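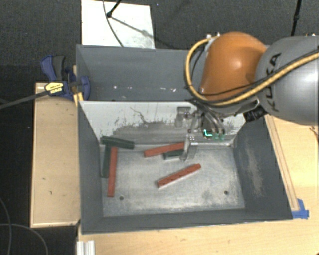

4. Setting up the bin and the bars

This section is for the student teams of the Varma picking project. Before you start it, you must have finished section 3 (first power-on and homing of the arm). If the homing was done by another team, please do it again by yourself. It takes a few minutes only.

Two persons are needed. One works at the table, the other one holds the teach pendant and does nothing else during this time.

4.1 What you need

The two-compartment bin
Six bars, three red and three green
One bar clamp and a small piece of wood to put under its jaw
Blue tape
The log sheet for your team (ask Rhea Sebastian if you don't have one)

4.2 Fixing the bin

1. Press the emergency stop and tell it loudly to the others. The table may be touched only after this.

2. Put the bin on the table so that the larger compartment is at the front, on the side of the operator. The sloping divider must go down into this larger compartment.

3. Push the bin against the wooden strip on its right side. If the strip has moved, put it back to the pencil line and tape its front end again.

4. Fix the left rear corner with the bar clamp. The jaw goes inside the bin and the piece of wood goes under the jaw, next to the rim. Tighten by hand until the bin does not move when you push it with one finger.

Caution: Do not tighten the clamp with a tool. The wall of the bin will bend, and then the taught positions close to this wall are not correct anymore.

5. Check that no cable lies over the rim where the gripper will go down. The cables behind the table should have some slack, but not so much that they can fall into the bin.

Note: The scratches and scuffs in the bin are known and you do not need to report them. Report only new cracks, or a floor sheet which has come loose. The two small holes in the floor of the front compartment must stay open, so please don't put tape on them.

4.3 Placing the bars

The first part of the exercise (Pirko) uses bars in straight rows. From the second part (Utby) the bars should lie in a disordered way, because your program has to find out which bar can be taken first.

1. Put all six bars in the front compartment. The rear compartment stays empty in the beginning, as this is where the arm will place them.

2. For Utby, let the bars fall gently from a low height, in two or three portions. A bar may lie over the end of another bar. This is wanted.

3. Leave at least one bar with open floor on both of its long sides. Without such a bar the gripper has no safe first pick, and most programs stop already at the beginning.

4. If a bar stands up against a wall, lay it down by hand. We do not have a strategy for standing bars this term.

5. Write the layout in the log sheet. A small drawing is enough, but mark the colors.

4.4 First slow movement

1. Both persons step behind the line on the floor. Release the emergency stop.

2. Set the speed limit to 50 mm/s. For the later runs you can go up to 300 mm/s, but only when Edgars Zariņš has signed your sheet.

3. Move the arm above the front compartment and stop there. Look at the thick yellow cable. It should make a soft curve at the joint and must not be pulled tight. If it is tight, turn the last joint back before you continue.

4. Go down slowly until the finger tip is beside a bar. Keep a small distance to the floor sheet - the thickness of a coin is good.

5. Close the gripper, lift, and move over the divider to the rear compartment. The divider is the place where most collisions happen. Always lift first and move sideways after.

Caution: Never reach into the bin to correct a bar while the arm is enabled, also not when it seems to stand still. A waiting program can continue at any moment.

6. Repeat with the other bars. If a bar falls down outside of the bin, press the emergency stop, pick it up, and write "dropped" in the log.

4.5 When you finish

Drive the arm back to the home position and switch off the drives. Count the bars. Leave the clamp in its place, because the next team will start from the same position. The log sheets go in the Roltovgate folder before 18:00.

If the clamp was opened for any reason, also by mistake, write this on the first line of the sheet. The next team must then repeat 4.2 completely.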